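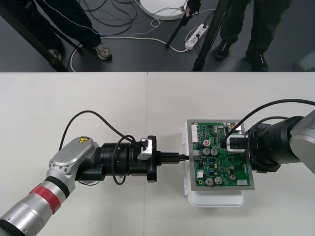 Two robot arms and a green circuit board on a white tabletop.

Nastura Waterfowl Plates

Nastura is a set of 118 scanned plates of ducks and geese, taken from old breeding manuals and show catalogs. The plates came from two private libraries, Clitmont and Kerby. Bernardo Garcia typed up the captions and matched each one to a breed name. Last updated November 2022.

Contents

plates/ – one scan per plate, color where the original was colored
captions.csv – caption as printed, breed, artist, source library
breeds.csv – old breed names next to the current ones

Spelling in captions.csv follows the printed page, so "Aylesbury" turns up in more than one form. Use breeds.csv if you need a single name.
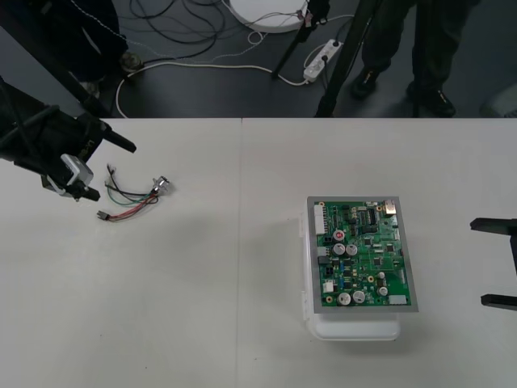 Known problems

13 plates have no artist credit. The artist field is left blank for these – please don't fill it from the style alone. Several Kerby scans have foxing along the margins, and the Salgado goose plate is missing its lower left corner. 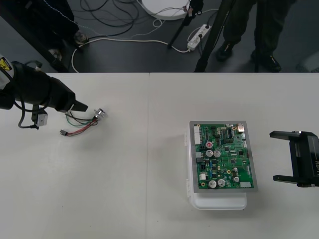 Can I print the plates in a club newsletter?
Printing is fine for any club or show use, as long as you name Nastura and the source library next to the plate.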